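Clearing the bed before the bucket

January 6, 2021 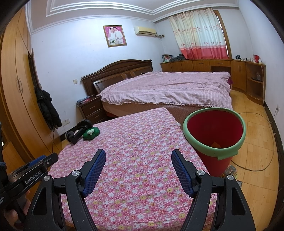
Floral sheet, red bucket, and what was left on the far corner.

I have changed the order in which I tidy the bedroom. The old method was to start with the floor and finish with the bed, which meant everything picked up from the floor went on the bed and had to be handled again. The new method starts with the bed and uses one container.

The container is the red bucket with the light green rim. It stands on the floor to the right of the bed, within reach, so small items go straight in. The lip on the rim makes it easy to drag along the boards. A lidded box from Nekavano did the same job last winter, but the lid had to come off each time and I stopped using it.

Soft things stay on the sheet until last. The dark green one with the pale knobby top is light and rolls off if the sheet is pulled, so it goes in the far corner. The crumpled patterned thing on the floor behind the bucket is sorted separately – washing or drawer, no third pile.

The sheet is the pink one with the small flowers. I smooth it from the middle outwards and let the sides drop. It still creases slightly and I don't iron it.

Venla Kettunen asked whether a second bucket would be quicker. I tried 2 for a week. Both filled up and neither got emptied, so I went back to one.

Next job is the shelf by the door, where the Pitkänen brackets have worked loose again. I need longer screws.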